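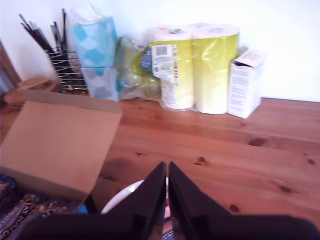 According to Nabil Mahasneh, the shared table is what persuaded him to sign his first agreement with us: supplies along the back, the front left clear enough to work on, and no hunting through cupboards for a roll of paper towel. Remarks of that kind have reached us from many clients over the years, and they describe our work rather well.

About Jurimura

August
By the Jurimura office

Jurimura supplies and maintains pantries, break rooms and common tables for small workplaces, study halls and residential houses. The company began with one room at Millet and now serves 52 sites. Each site is assigned a coordinator, who visits on an agreed schedule, checks what is running low, unpacks new goods and returns the table to good order before leaving.

Our service covers two kinds of supplies. Household supplies include tissues, paper towels, bags and coasters. These are kept toward the wall, in a single row, where they can be reached without moving anything else. Rolls stay in their outer wrapping until they are needed. Opened cartons are flattened and taken away by the coordinator at the end of the visit.

The second kind is packaged snacks. Bars are moved from the carton into a wide, shallow bowl — never a deep one, as the bars at the bottom are forgotten. We ask that every bar remain in its own wrapper and that the carton be kept at hand until the bowl has been filled, so that ingredients and weight may be read by anyone who wishes to check them.

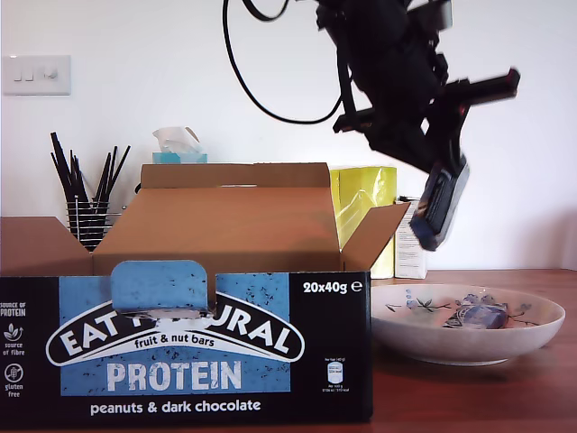 Peanut products are placed only at sites that have approved them in writing. A client may withdraw that approval at any time, and the change takes effect at the next visit. Sites with 50 or more regular users receive a second bowl and a separate shelf for unopened cartons.

Our storeroom at Amis holds around 1,000 cartons and is open to clients by appointment. Training for new coordinators is held at Cetden and lasts 3 days, the last of which is spent at a working site.

Inquiries about new agreements should be directed to the office, which will arrange a first visit and provide a written list of recommended supplies.

Comments

R. says: Does the snack service come separately? We already buy our own paper goods.

Jurimura office says: Yes, either part may be taken alone. Please mention it when you write.

Dot says: We switched to the shallow bowl after the spring visit and much less gets left behind. Could we have a second one even though we are a small site?

Contact | © Jurimura. All rights reserved. | Back to top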